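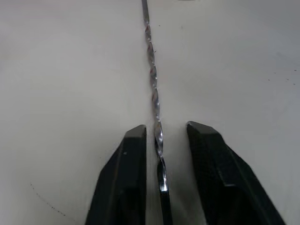 Linmont long twist drill bit
Reviewed by Hanne Ingvarsson, April 2025

I bought two of these to run cable through the joists in my garage. The first has done 26 holes in old pine and still cuts clean. Chips come up the flutes fine if you back it out every inch or so. It wanders when you start at an angle, so I drill a short pilot first. The shank slipped once in my cheap chuck. The plastic sleeve it ships in split the first week. I paid $11 each and would buy them again.

4 out of 5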